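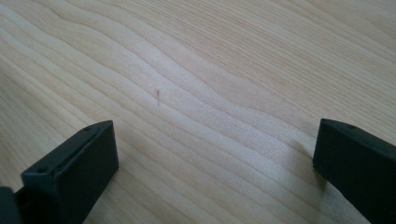 3.2 Collection of two-handed demonstrations

Demonstrations for the Vulholm table-laying set were recorded with Plitar hand-held grippers, one in each hand. The operator sat at the table and worked at a normal pace. We recorded 179 episodes and kept 159. The rest were dropped because tracking was lost on one side for more than 14 consecutive samples.

Wrist views were stored at their original colour balance. Figure 2 gives a view from head height.
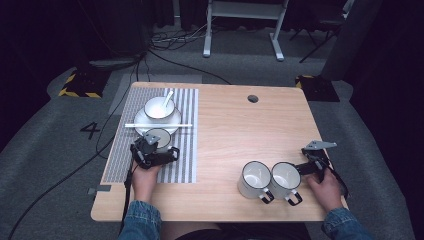 Figure 2. Table-laying task, head-height view.

Our main concern was how the policy would divide work between the two arms. Earlier models trained on the Llanos set tended to move both arms toward the same object and then stall. We therefore labelled each grasp with the hand that made it, and left the other hand unlabelled until it closed. In Figure 2 the left gripper has a mug over the striped mat while the right one is beside two more mugs, so only the left would carry a label at this point. Training used the Flotia encoder without changes, and each policy was tested over 100 trials. Results by arm are given in Section 4.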